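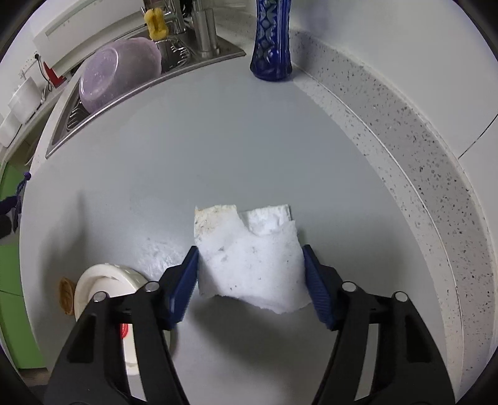
Progress report to the Skimance Fund: Drurnine and Vamell Shared Towns Project

May 13, 2021

1. What the grant is for

The grant pays for one part-time post and the running costs of a joint forum for Drurnine and Vamell. The two towns have shared a council since the merger and have argued about most things since then, chiefly where the money goes. The forum was set up so that residents of both could look at spending and services together before the council votes on them. This report covers the period since our last one in November.

2. Work done

We have held three open meetings: one in Drurnine, one in Vamell and one online. The online meeting had the best turnout, with 80 people staying to the end. The Drurnine meeting was moved from the library to the bowls club at short notice, and we think this lost us a few older residents who had seen the first poster but not the second.

The household survey went to every address in both towns. We received 494 completed forms. Vamell is under-represented, mainly in the streets east of the railway, where one delivery round was missed and had to be done again after the closing date had been printed. We accepted late forms from those streets and have marked them separately in the results.

The newsletter, The Sani Bridge, is now delivered to 3386 homes. It is named after the road bridge between the towns, which both sides claim.

3. What residents told us

The question of where to put the new council service desk drew more comment than everything else put together. Most Drurnine replies wanted it in Drurnine and most Vamell replies wanted it in Vamell. A smaller group in each town said they would accept the other place if the bus ran after five o'clock. We have passed this to the council as a transport question, and it is due to be discussed with the timetable review.

Swimming pool hours came second. Vamell has the pool and Drurnine has the longer opening hours at its sports hall, and each town believes the other gets the better deal. We have asked the council for the running costs of both buildings. The pool figures have arrived. The sports hall figures have not.

There was less interest in a joint name for the two towns than the local paper had led us to expect. We do not plan to spend any more time on it.

4. Problems and changes

The post was vacant for part of the winter, so the survey started late and the wages line is underspent. We ask to move this underspend to printing, which has cost more than planned because of the second delivery round. No other budget lines need changing.

5. Next period

We will publish the full survey results in the next newsletter and hold a meeting in each town to go through them. The Vamell meeting will be held east of the railway if the school can let us have the hall. We will send the revised budget with the signed claim form.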